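3.2 Collection of demonstrations

All demonstrations were recorded on the Ulwood table, which has one arm on each of two opposite sides of the working area. The operator sits outside the table and moves two smaller leader arms, and the arms on the table repeat this motion. We also tried to guide the arms directly by hand, but the operator's body was often in the camera view, so we kept this way only for teaching the start position.

Each operator was given 70 minutes of practice before the first recording. In total we kept 190 demonstrations of the bottle task and removed those where the operator stopped for a long time in the middle.

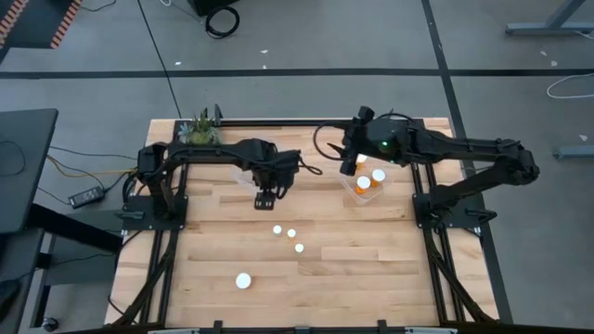 Photo: Jerome Bautista

Figure 4. Work area for the bottle task. Orange pill bottles with white caps stand in a clear container, with the right gripper over it. The left gripper points down near the middle of the table.

The clear container was the most difficult object for our operators. Its walls are hard to see on the screen, and in the first recordings the fingers touched the rim many times. After this we asked operators to come to a bottle from above and to close the gripper slowly — this made each demonstration longer, but the paths became more similar to each other.

The small white round objects were left on the wood at different places, so the policy could not learn only one fixed picture of the table. Their positions were changed by hand between recordings. We did not measure these positions, and the effect of this choice is discussed in Section 5.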